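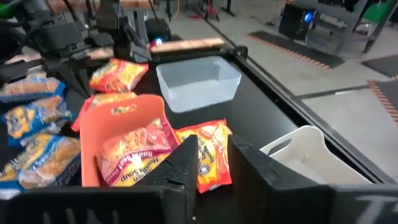

Search this site Search Go

Noodles, bags and bins: what I learned running the snack shelf
Speaker notes, June version

(Wait for people to sit down. Say hi to the back row.)

Hi everybody! I'm Zainab Okoro, I look after the snack shelf at Thibodeaux Hall, and I've been told I have 19 minutes, so I'm going to talk fast and you're going to wave at me if I start on the granola bar story too early.

Quick show of hands: who has a shelf, a cupboard or a drawer where instant noodles go and never come out in the same shape? (Let them laugh. Put my own hand up.)

OK so that's what this is about. Small packets. Soft packets. Things in crinkly wrappers that slide off each other. Cans are easy, you stack them and go home. I have no advice about cans.

SLIDE 1 (leave it up while I talk)

You've got the whole problem on one black tabletop. Noodle packets, red and yellow, the roast beef flavor on the one in the orange tray. One has made it into the tray, and it's upside down in there, and that's fine by me, I'll come back to that. One's on its end. Over on the left there's the pile of blue snack bags, the ones with the little window so you can see the baked goods. And in the middle a clear plastic container with nothing in it at all.

Ask the room: what would you put in the clear one? Take two or three answers. Somebody always says the bags. Somebody else says the noodles and then wants to move everything. Let them argue a bit, it warms people up.

SLIDE 2: How we started

Our shelf serves about 200 students, and for the first year it was one long board with everything on it. I'd fill it in the morning and by four in the afternoon it looked like a yard sale. Garba Yusuf used to walk past and just sigh at it.

What went wrong, mostly:
- noodles stacked flat, six or seven high, and then the stack slid
- bags of rolls and pastries at the bottom, squashed
- flavors mixed, so people dug around for the one they wanted
- empty outer boxes left on the shelf, so it looked full when it wasn't

That last one got me more than once. I turned down a whole delivery from Delitz over it! (Pause. Yes, really.)

SLIDE 3: Pick the tray first

I used to buy the food and then go looking for something to put it in. Now I go the other way around. I take one noodle packet and one bag with me when I shop for trays, and yes, I've stood in the aisle at Gistton putting noodles in and out of things while a nice man asked if I needed help.

What I look for:
- a low side you can reach over
- some kind of hole or slot for your fingers, like the cut-out on the back edge of the orange one on slide 1
- a color you can say out loud. "It's in the orange one" beats any label I've ever printed

Don't buy the whole set on day one. Buy a couple, use them for a month, then see. Asabe bought the full range in one go and half of them are holding her kids' crayons now.

SLIDE 4: Noodles

Stand them up if you can. Lay them flat if you must, but then no more than three deep. Face up or face down, I've given up caring. The wrapper's red and yellow on a shelf full of other colors and people find it. I spent a whole semester turning packets over and I'd like those evenings back.

One flavor per tray, though, I'm strict on that one. If you've got a beef and a chicken and a shrimp, that's three trays, or two trays and you stop ordering shrimp. (We stopped ordering shrimp.)

Somebody will ask about the crumbled ones, where you pick up the packet and it's all gravel. Put them out anyway, in front. Henok Endale crushes his on purpose and eats them with a spoon.

SLIDE 5: Bags with air in them

Bread rolls, little pastries, anything puffy. These want to be on top or on their own. Overlap them like roof shingles, window side up, so you see what's in each without lifting the one above. If you pile them straight up they'll hold for a while and then they go all together, usually onto your shoes.

Don't put them in the same tray as noodles. The corners on a noodle packet are sharper than you think and I've had bags pop.

SLIDE 6: The clear container

Back to the empty one. My answer, and you're free to hate it: leave it empty. I keep one clear container with nothing in it every time I restock, and it catches the strays. The single packet with no friends, the sauce sachet, the bag somebody changed their mind about and left by the kettle. When I'm done I empty it back out where things belong. It takes me 2 minutes and it has saved me so much wandering about with one packet in my hand.

Damilola Oyelaran does this with a shoebox and says it works just as well.

SLIDE 7: Numbers, if there's time

We put out 2,000 items last school year. Noodles went first every single week. Rolls second. Nobody touched the rice cakes until exams, and then they went in an afternoon, so keep some rice cakes.

(SKIP this slide if I'm past the fifteen-minute mark. Go straight to questions.)

Granola bar story goes in at this point if they're still with me. Keep it short. Leave out the part about the elevator.

QUESTIONS I usually get
- Do you date things? Yes, marker on the tray, the oldest packets go in front.
- Baskets or trays? Trays. Crumbs fall through baskets.
- Where do the shelf brackets come from? Cornuvell, the plain ones.
- Can we come see it? Please do, and bring noodles!

Last updated: June

Contact | Copyright Thibodeaux Hall Snack Shelf | Back to top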